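# Como reduzir os reflexos numa mesa de superfície brilhante

Escrevo estas instruções para quem trabalha numa sala com muita luz e tem os olhos cansados ao fim da manhã. 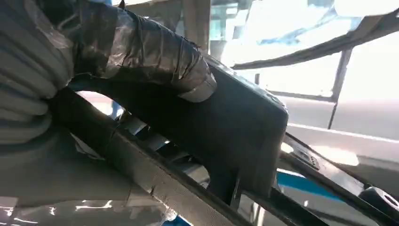
*Reflexos brancos numa superfície clara e brilhante, no canto inferior esquerdo. À direita, o fundo está muito iluminado.*

## O que é preciso

- um pano de microfibra e água com pouco sabão
- uma cortina fina, de tecido branco
- um tapete de mesa mate (o meu é o Callard, de 119 cm)
- fita de papel, para marcar o chão

## Passos

1. Limpe a mesa com o pano húmido e depois seque bem. As marcas de gordura fazem riscas de luz que parecem reflexos, e assim não sabemos qual é o problema verdadeiro.
2. Sente-se no seu lugar habitual, à hora em que o sol entra mais. Observe de que lado vem a mancha branca.
3. Rode a mesa um pouco, até a luz chegar de lado. Na minha sala em Vivville foi suficiente afastar a mesa 165 cm da janela.
4. Marque no chão a posição dos pés com a fita de papel. Espere um dia inteiro antes de decidir, porque à tarde a luz muda muito.
5. Se o reflexo continua, pendure a cortina fina. Uma cortina grossa escurece a sala toda e depois temos de acender o candeeiro.
6. Ponha o tapete mate na zona onde lê ou escreve. O resto da mesa pode ficar descoberto.

## Sobre as películas adesivas

Existem películas mate para colar em cima do tampo. Experimentei uma e ficou com bolhas de ar nos cantos. Quem quiser tentar deve cortar primeiro um pedaço pequeno, colar num sítio escondido e deixar oito dias. Se sair sem cola, pode aplicar a folha inteira.

Para a limpeza do tapete uso só água morna. Com álcool o meu perdeu a cor numa ponta.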